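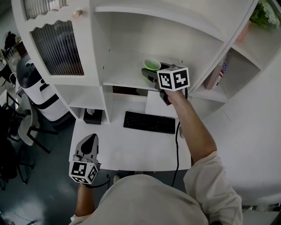 A person holds two grippers at a desk with shelves. One gripper is next to a small green bowl.

When a Robot Loses Its Grip

Robots drop things. They drop cups, socks, blocks and spoons. When this happens in a robot lab, the people there try to find out why. This page is about a robot called Brunar that kept dropping bowls, and how two engineers in Semville found the fault.

How a robot learns to pick things up

A gripper is a robot's hand. Many grippers have two jaws that open and close like a pair of kitchen tongs.

One way to teach a robot is to let a person do the job first. The person holds a gripper in each hand and uses it to move everyday things. A computer saves where the grippers went and how far the jaws opened. Each saved try is called a demonstration. The robot's program studies lots of demonstrations and learns to make moves like them.

The white cubes on the grippers in the picture have black square patterns on them. Patterns like these are called markers. A camera can spot a marker easily, and a computer can use it to work out where something is and which way it is turned.

What went wrong

Brunar had learned from 471 demonstrations. It could lift a bowl off a low table without trouble. When the bowl was on a shelf, things went badly. Brunar closed its jaws too soon, pinched only the rim, and the bowl slipped out.

One afternoon in November, a bowl fell from the shelf and broke on the floor. Ayantu Tesfamariam was in charge of the test. She pressed the red stop button, and the robot's arms stopped moving. Then she swept up the pieces before anyone walked there.

The team made a rule that day. Only plastic bowls could be used until the fault was found, and people had to stay behind a yellow line while the arms were moving.

Looking for the fault

First the team checked the robot's motors. They were fine. Next they checked the rubber on its jaws. It was clean and not worn.

Then Zainab Aliyu looked at the demonstrations themselves. She played them back one at a time, which took her 3 days. In 132 of them, the saved position of the gripper did not match where the gripper had really been. The computer had it 11 millimeters too far forward. That is a bit more than the width of a pencil.

The cause was a loose screw. It held a marker cube on one of the grippers, and the cube had slid a little way out of place. The computer did not know the cube had moved. It kept working out the gripper's position as if the cube were still where it belonged.

Most of those demonstrations were of shelves, so shelves were where Brunar made its mistakes. The robot was copying what it had been given.

How they fixed it

Zainab took the bad demonstrations out. The screw was tightened, and the team recorded new ones to fill the gap. Brunar's program was trained again. On the next test it put its jaws well over the side of the bowl before closing them.

Now the team checks each cube before work starts. They place the gripper in a stand and compare its position on the computer with the true one. If the numbers do not match, no recording is done until the gripper is fixed.

Words to know

Gripper: the part of a robot that holds things.
Demonstration: a saved example of a job being done.
Marker: a printed pattern that a camera can find.
Fault: something that stops a machine from working the way it should.

Try it yourself

Put a plastic cup on a table. Look at it, close your eyes, and take one small step to the side. Now reach for the spot where the cup was before you stepped, as if you had not moved at all. How far off is your hand?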